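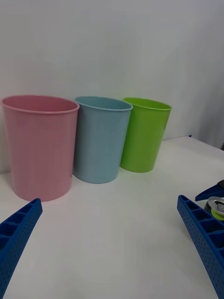 Step 3. Find out why the arm drops cans beside the bin

In January 2020 our sorting arm at Lerkgate started to release cans too early. The program reported no error, so please do not trust the log only. Check in this order.

Press the emergency stop and wait until the arm has settled. Never put your hand between the fingers while the power is on — even a gentle grip can pinch.

Look at the inner face of both fingers. It has small dots for grip. Clean it with a damp cloth and let it dry.

Compare the row of bins with your taught positions. Pink, blue and green must stand in the same order as in the Lumow file. With us, the release point for green was 58 mm too short.

Teach the point again at low speed, then run 14 cycles without cans.

If the arm still opens early, raise the release delay to 2000 ms and write to Byung-chul Jeon before you change anything else.

Step 4. Put the new points into the backup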